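21st July

Slept badly, rode in early anyway, and spent the whole day driving the Burier by hand so it can learn to put tennis balls in a can. I have a master's degree.

Obadia Kinyua is running the demo collection this month and he wants 1000 clean ones before we train anything. I asked why 1000. He said Meléndez used that number in June and it went fine. I was here in June. It did not go fine, it went fine on the two days the visitors from Skellesier came by. We have 100 that I'd call clean, and I'm being generous to myself.

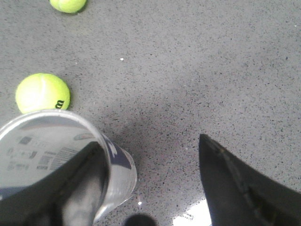

My trouble is with what the thing is supposed to be learning from me. I sit there with the handles, I can't feel anything, and I make small stupid corrections all day long - those get recorded right along with the good moves. Then there's the can. It's clear plastic, so on the wrist view I'm looking through the wall at the barcode and label print, with one black finger up against it and part of that finger washed out pale by the light. I know where the rim is because I've handled tennis ball cans since I was nine. What does the policy know? Obadia says it will sort that out from the data. He says that about everything.

Lunch was the soup again. Argued about Drullutar, whose people claim they got a similar job working with far fewer demos. I'd like to see their failures. Their video has a cut in it every time the gripper gets near the object, and I'm apparently the only person who finds this interesting.
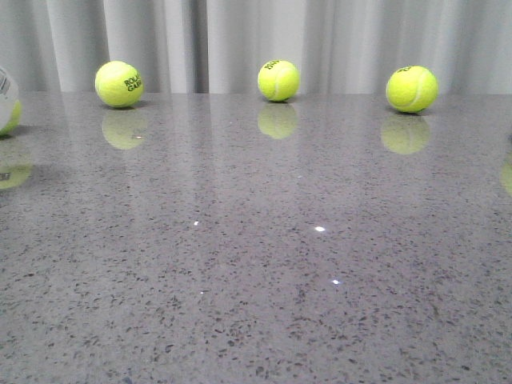 After lunch I asked if we could at least vary the start positions more. We tend to set things up the way a tidy person would, and then we call it a general skill. Look at the balls in front of the curtain, spaced out like place settings, each one with its own reflection in the shine of the gray surface. A kid or a dog would never leave them like that. Obadia wrote it down, so it may happen by fall.

He also wants me to go slower on the approach. Fine. I went slower on the last batch and my wrist hurts.

Episode 2356 is the one to check tomorrow, I think I let go of the handle before the recording stopped. Need to buy coffee and call Mom back.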